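Folding a sports jersey

Folding a sports jersey is the domestic task of reducing a team shirt, usually of slippery synthetic knit, to a rectangle that will sit in a drawer. It is regarded as one of the easier jobs in the laundry cycle by those who do not do it. The jersey differs from the ordinary T-shirt in its weight, its panels and its printed lettering, all of which have opinions about where the crease should go.

Background

Cotton shirts hold a fold by friction. Polyester ones hold it for as long as they are being watched. Older household manuals give the matter little space, and the Heltulari housekeeping handbook, a thick volume of 212 pages, disposes of it in a footnote to the chapter on pillowcases. Club kit was at that time mostly kept in a bag in the hall, where folding was not thought to arise.

The first extended treatment in print is generally taken to be Guðlaug Thygesen's pamphlet The Shirt Laid Flat, issued by the Thoroddsen press. Thygesen had washed the kit of a handball side for ten seasons and wrote with some feeling about sleeves.

Surface

Any flat area larger than the shirt will serve. Tables are the traditional choice, though a polished top lets the fabric slide and the whole garment may leave before the second sleeve is in. Beds are popular but soft, and tend to have someone's coat on them. Thygesen favoured an upholstered bench or the broad seat of a sofa, on the grounds that a woven cover grips the knit slightly and is at the right height for a person who has already sat down.

A red jersey on a grey cushioned surface shows the usual difficulty well enough: white side panel and piping to one side, creases gathering at the other, and the large black graphic with its white outline wanting to be kept out of the fold altogether.

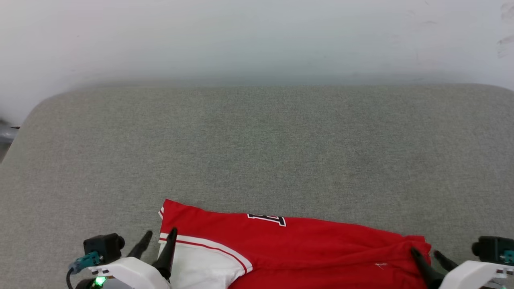
Methods

The thirds method is the most widely practised. The shirt is laid face down and smoothed from the collar towards the hem. Each side is brought in to the middle, the sleeve turned back on itself, and the length folded up in two or three goes. Turned over, it should present the chest. It often presents the back of the neck.

The Trernasau roll dispenses with the rectangle. Sides are folded in as before and the shirt is rolled firmly from the hem. It saves room in a kitbag and looks like a draught excluder.

Print and panels

Thick printed numbers may crack or stick to each other if pressed hard for months, and most writers advise folding beside them. Where the number fills the whole back this advice is of limited use. Grethe Stougaard, in a column dated 05/01/2019 for the Orkonach household bulletin, recommended a sheet of baking paper between the layers and received six letters, five of them about baking.

Side panels in a contrasting colour make a handy guide, as the fold can follow the seam. Not all seams are straight.

Storage

Folded jerseys are stacked flat or stood on edge in a drawer. The one wanted is at the bottom.

See also

Ironing
Pillowcase
Sock, odd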